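Filed under: Science for Kids > Machines > Big Questions

CAN A ROBOT DO YOUR CHORES YET?

By Wilma Gillies

You have probably seen the videos. A shiny robot folds a shirt. A shiny robot pours a glass of juice. Music plays, and a deep voice says the future has arrived. Then your dad asks you to empty the dishwasher, and you wonder where the future went.

So can a machine do it for you? My answer is no, not yet, and I would be careful with anyone who tells you "next year." People have been saying next year since before your parents were born.

Let's be fair first. Machines are already great at some chores. A dishwasher is a machine, and it washes plates better than I do. A washing machine is wonderful. But look at what these machines get to do. Somebody brings them the dirty stuff, shuts the door and pushes a button. The washing happens inside a box where everything stays where it should. All the annoying parts, like picking up and sorting and putting away, are left for you.

Why are the annoying parts so hard?

Think about picking up a sock. You see it, even if it is half under the bed. You know it is a sock when it's balled up and when it's flat. You pinch it softly, and if you miss, you try again without getting upset. You learned all that as a baby, by grabbing things and dropping them for years. A robot has to learn every bit of it, and a sock that looks a little different can ruin its whole day.

Last December I went to see a robot called Innes. It was built by a company named Prastside, and the people there were very proud of it. Innes had one job, to move cups from a table to a shelf. It did the first cup nicely. It did the second cup nicely too. Then Skye Paterson, who is nine and was visiting with her class from Gisville, put a cup down on its side. Innes stopped. It stayed stopped for 5 minutes, until an engineer came and stood the cup up.

"It would have worked if the cup was normal," the engineer told us.

Skye said that at her house the cups are never normal. I think she should get a job there.

When you watch a robot video, ask some questions. Is it sped up? Is a person steering the robot from another room? How many tries did it take before they got the good one? Prastside's own video of Innes says "50 chores" in big letters. I asked for the list. Most of them were moving a cup to a different shelf.

Now try something harder than cups. Think of the place in a kitchen where the spoons and chopsticks live.

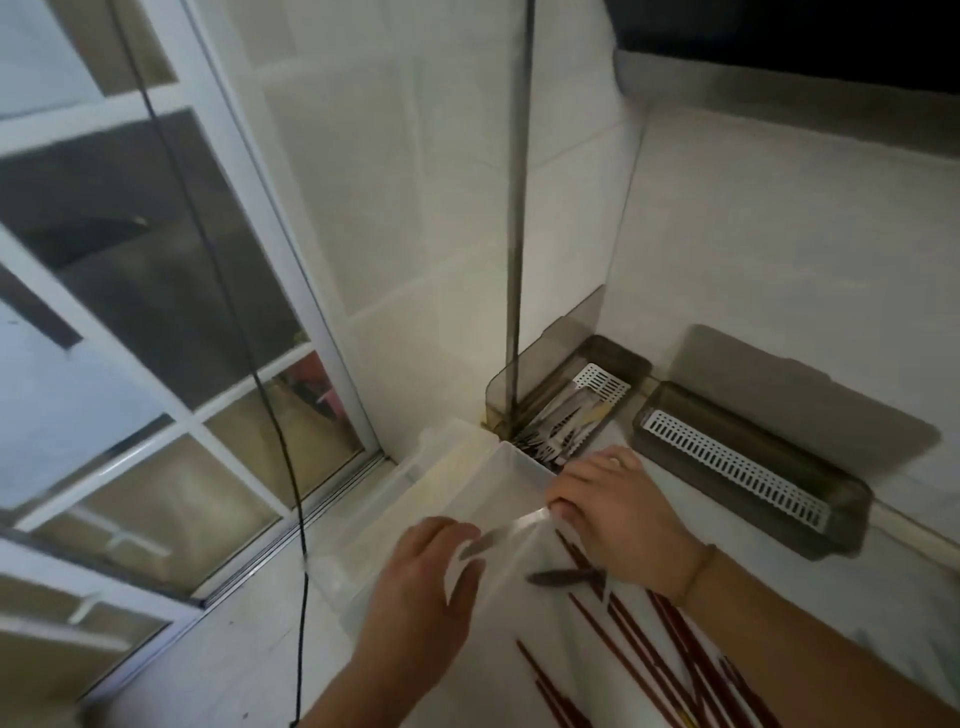
Long thin things are sneaky. They roll and cross over each other, and when you pull one out, two more come along. Shiny metal is tricky for cameras, and so is see-through plastic, because a camera may look right through the side of a box and miss that there is a side at all. Your fingers can feel the edge. Many robot hands feel very little. Some feel nothing.

Tatu Lukumay teaches robots for a small company called Iltix, and he was more honest with me than most. His team has collected 4,000 short recordings of people tidying kitchens, so that a computer can study how hands move. I asked if that was enough.

"No," he said. Then he thought about it. "It's enough to find out what we're missing."

I liked that answer. It doesn't mean robots will never do it. They might, and you may be the one who builds the robot that can handle a cup on its side. But I'll believe it when one comes to my house, with no engineer standing next to it, and puts away the forks.

Until then the dishwasher still needs emptying, and your dad is still waiting.

We use cookies to remember your settings and see which pages get read. Ask a grown-up before you change your choices. Accept | Manage cookies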